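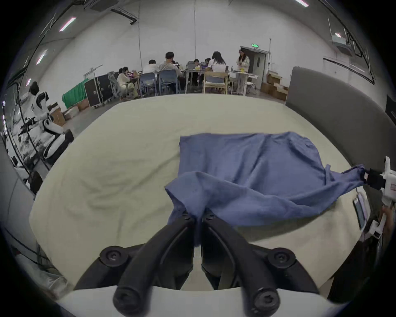
Brirari Publishes Istent, a Household Guide to Folding and Putting Away Clothes

FOR IMMEDIATE RELEASE

25 Apr 2020 -- Brirari, a publisher of practical guides for the home, today announced the release of Istent, a 30-page handbook on the folding, sorting and storage of everyday clothing and bed linen. The first printing is 2000 copies. The handbook is available directly from Brirari and through the home goods retailer Flillolex.

Istent is written for people who fold their laundry where most laundry is folded: on the bed. Each of its chapters starts with a made bed, a sheet pulled over it and a single crumpled item of clothing, and takes the reader through to a finished fold that fits a standard drawer or shelf. Shirts, pants, towels, pillowcases and fitted sheets are covered in separate chapters. A final chapter deals with items that many guides leave out, among them hooded tops, baby clothes and single socks.

"Most advice on folding assumes a large, hard, flat table, and a great many homes do not have one," said Romana Polák, editor of the handbook. "A mattress gives under the hand. The sheet moves with the garment. We asked our authors to work on soft surfaces from the first day and to write down only those steps that held up there."

The text was prepared by Leszek Kurek and Wanting Cai. Before printing, draft chapters were sent to 50 households, which were asked to follow the instructions as written and to return their notes. Several passages were changed as a result. The instruction to "smooth the item from the center" was replaced with a more exact one, in which the reader takes hold of the cloth at two points, draws it out lengthwise until the main creases open, and then lays it down again before making the first fold. The chapter on fitted sheets was rewritten in full and now takes up four pages.

Meetings on the handbook were held in an open room of 625 square meters, where the authors and editors could move between the meeting table and the folding area during a single session.

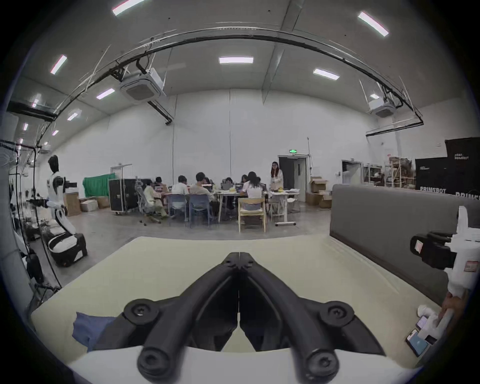 Blue cloth on a pale cream surface, with the group gathered at the white meeting table farther back in the room.

The instructions in Istent are arranged by the shape of the item instead of by its owner or the season. Readers will find the same basic fold used for a T-shirt, a pajama top and a light sweater, with short notes on where the sleeves should lie in each case. Every fold is given a finished width, so that piles on the same shelf line up. The handbook also sets out an order of work for a full basket: bed linen first, then towels, then large garments, with small items left until the end, when there is the most free space on the bed.

"Customers ask our store staff how to keep a drawer in order more often than they ask about the drawer itself," said Warrick Gilchrist, head of home storage at Flillolex. "We are pleased to offer a guide that answers the question in plain words and in a size that can be kept with the linen."

Flillolex will carry the handbook in its bedroom and laundry departments. Copies ordered from Brirari will include a printed card showing the finished widths, which may be placed inside a closet door.

A second volume, covering coats, blankets and the seasonal storage of heavy bedding, is in preparation and is planned for release in December. Households wishing to read draft chapters of the second volume may write to the editorial office. Readers are asked to state the size of the bed on which they normally fold.

About Brirari
Brirari publishes short, practical handbooks on the care of the home. Its titles include guides to ironing, mending and kitchen storage. The design and typesetting of the series are carried out by Siu.

About Flillolex
Flillolex sells furniture, bedding and storage goods for the home, in its stores and by mail order.

Press contact
Bogumił Duda
Press Office, Brirari
Review copies are available to members of the press on request.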